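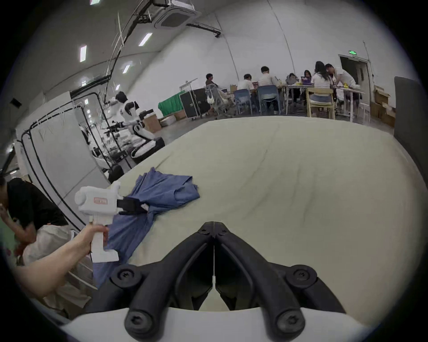

Blue cotton on the folding table, cream cloth underneath.

Folding Table FAQ

Print this page
E-mail this page

I get a lot of the same questions about folding clothes, so I finally put my answers in one spot. Ask me more if yours isn't covered!

Why do you put a cloth on the table?
Cotton slides around on a bare tabletop and it drives me nuts. A plain cloth grips it a little. Mine is pale cream so I can spot lint and stray threads, and no, I don't iron it - a few wrinkles never hurt a T-shirt.

Where do I start with a bunched-up shirt?
Pinch one bit of the fabric, lift it, and let the rest fall open. Takumi Kuroda taught me to hunt for a shoulder seam first (a sleeve hem will only lead you astray), and I've done it his way since February.

Does it matter how big the table is?
Yes! You want the whole garment flat with room left for the finished stack. I folded on a 43-inch desk for ages and kept knocking my piles onto the floor.

Thirds or halves?
Thirds for drawers, halves for open shelves. Genji Tsuji rolls everything and we've agreed to stop discussing it.

How high should I stack?
I stop at 6 for cotton tops. Sweaters, maybe four, and then they start to lean.

Can I leave things in a heap and fold tomorrow?
Sure, I do it all the time. Give the piece a good shake first and smooth it with your palms, working out from the middle. Heavy cotton holds a crease longer, so it may want a second pass.

Last updated 2019-07-01

Print this page
E-mail this page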